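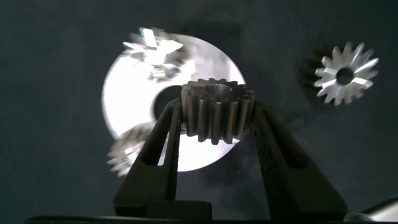 Replacement spur gear meshes but whines under load

Posted by Undik, 17 November 2020

I have an older bench lathe with a change gear train for the feed. One of the steel gears lost a tooth in January and I bought a replacement from a surplus dealer. Tooth count matches the old one, bore matches, and it turns freely by hand with the belt off. With the spindle at 1,067 rpm there is a loud whine, and it gets worse when I take a cut. I have tried more grease and it made no difference. Is the gear wrong, or is it the way I set it up?

Sirnley
More grease won't fix it. Mine did the same and I lived with it for years. Probably cheap gears.

Chowdary
Check the pressure angle first. Two gears can have the same module and the same number of teeth and still not run together properly if one is cut at 14.5 degrees and the other at 20. They will turn by hand and feel nearly right. Many older lathes used 14.5, and most of what surplus dealers sell now is 20. Lay the old gear on top of the new one with the bores lined up and look at the flanks against a light. The 20 degree tooth is visibly wider at the root.

If the profiles agree, set the backlash. Loosen the banjo, put a strip of ordinary printer paper between the teeth, push the gears together, tighten, then roll the paper out. It should come out creased but not cut through. Do this at several positions around the gear. If it is tight in one spot and loose 180 degrees away, the bore is not concentric with the teeth and no adjustment will help.

Also measure the outside diameter. For a standard gear it is module times (teeth + 2), so a module 1 gear with 16 teeth should measure 18 mm. A diametral pitch gear close to the same size is easy to mix up with it.

Serkow
Agree with the paper method. I would add the keyway - if the key is loose the gear rocks on the shaft and you get a knock on top of the whine. My 13 inch machine needed a new key and the gears were fine.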